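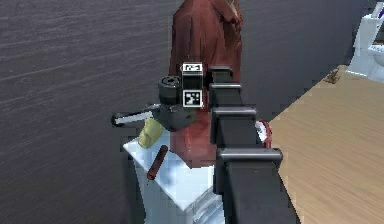

Figure 2. Rendered view of a dark gray robot arm, with the gripper at its upper left end.

4.2 What the owners told us about barking

I'll start with the diaries, as they gave me the most trouble. We asked owners to write down every bout of barking that happened while they were home, plus whatever they thought had set it off. Of the 300 households that signed up in Miscombe, 30 stopped writing before the second week was over, and I've left those out of everything that follows.

The first thing I noticed is how differently people use the word "bout." Some owners logged one long grumble at the mail carrier as a single entry, and others split the same kind of thing into five or six (one very patient person did it by the bark!). Darcy Nguyen and I went back through the entries and merged any that were less than a minute apart. It's a blunt rule, but I couldn't come up with a better one, and Nisha Dixit got much the same ranking of triggers when she tried two minutes instead.

Doorbells and footsteps outside came first, which won't surprise anyone who lives with a dog. What I didn't expect was
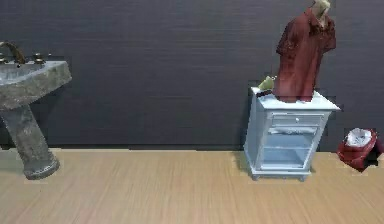

how often owners wrote "no reason" - and how often those entries fell in the half hour before dinner. My guess is that a lot of this is plain asking. The dogs have learned that noise gets a person up and moving toward the kitchen, and the person doesn't see it as a trigger. Peter Procházka thinks boredom explains it just as well, and with diaries alone I can't rule that out.

I also looked at the 11 homes with more than one dog. The entries there were longer and messier, and owners often couldn't say who had started it. I report them separately in Section 4.3.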